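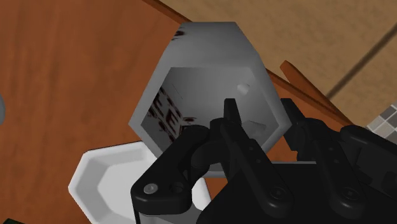
Inicio Actualidad Local Economía Cultura Deportes Opinión

Caputo cobrará un depósito por los vasos en sus fiestas de octubre

El Ayuntamiento de Caputo aplicará en las fiestas de octubre un sistema de depósito para los vasos de bebida en todas las barras instaladas en la vía pública. La medida, aprobada en el último pleno con los votos a favor del equipo de gobierno y la abstención de la oposición, afecta tanto a los puestos de las peñas como a las terrazas que amplían su espacio durante esos días.

Cada cliente pagará un euro por el vaso con la primera consumición y lo recuperará al devolverlo en cualquiera de las barras adheridas, aunque no sea la misma en la que lo pidió. Quien prefiera quedárselo podrá hacerlo y perderá el depósito. Los vasos de un solo uso quedan prohibidos dentro del recinto, que abarca la plaza Mayor, el paseo de la Estación y las calles que los unen.

La concejala de Fiestas, Rosalba Leone, explicó que el año pasado el servicio de limpieza retiró 3135 kilos de residuos del recinto y que una parte importante eran vasos de plástico. "Recogíamos de madrugada y a mediodía la plaza volvía a estar igual. Había vecinos que no podían abrir el portal", señaló. Leone añadió que el dispositivo de limpieza se mantendrá con el mismo personal, pero que cambiarán los horarios, con un primer turno a las seis de la mañana.

El suministro y el lavado corren a cargo de Flirkero, empresa con sede en Bestum que ya presta este servicio en varias ferias de la comarca. El contrato incluye el reparto diario a las barras, la recogida nocturna y la reposición de las piezas rotas o perdidas. Los vasos se lavarán en una nave del polígono y volverán a las casetas antes de la apertura de la tarde.

Las 40 barras autorizadas recibirán la primera entrega el día anterior al pregón. Los responsables de cada una tendrán que firmar un recibo y liquidar la diferencia al final de las fiestas. El Ayuntamiento ha habilitado además un punto de devolución junto al quiosco de la música, que estará abierto hasta una hora después del último concierto de cada noche. El domingo de clausura ese punto funcionará hasta las tres de la tarde.

La Asociación de Hosteleros de Caputo apoya el cambio, aunque pide ajustes. Su presidenta, Cinzia Amato, considera que el problema estará en las horas de más trabajo. "Cobrar el depósito y devolverlo lleva tiempo, y a la una de la madrugada hay tres filas de gente en la barra", dijo. La asociación había propuesto un sistema de fichas, que permite entregar el vaso usado y recibir otro sin manejar monedas. El Ayuntamiento lo estudiará para el próximo año.

Amato también reclamó que se aclare quién asume el coste de los vasos que aparezcan dañados. El pliego establece que la empresa repone sin cargo hasta un 10 por ciento del total entregado a cada barra - a partir de ahí paga el titular. Los hosteleros creen que ese margen es escaso para los locales más cercanos al escenario principal.

Las peñas, por su parte, podrán acogerse al sistema de forma voluntaria en sus locales privados, donde la prohibición no se aplica. Hasta ahora lo han solicitado siete. Las que no participen no podrán sacar vasos desechables a la calle, y la Policía Local podrá requerir su retirada. La ordenanza prevé sanciones, pero el consistorio ha adelantado que durante los dos primeros días se limitará a informar.

El municipio vecino de Rumeo puso en marcha una iniciativa parecida en sus fiestas de verano. Según los datos facilitados por su ayuntamiento, al cierre quedaron 1384 vasos sin devolver, y lo recaudado por esos depósitos se destinó a renovar las papeleras del parque. En Caputo el destino de ese dinero aún no está decidido y se tratará en una reunión con las peñas a finales de mes.

Las barras que todavía no hayan presentado la solicitud de ocupación de vía pública pueden hacerlo hasta el viernes en el registro municipal, en horario de mañana. El impreso incluye este año una casilla para indicar la cantidad de vasos prevista - los pedidos posteriores se atenderán según las existencias.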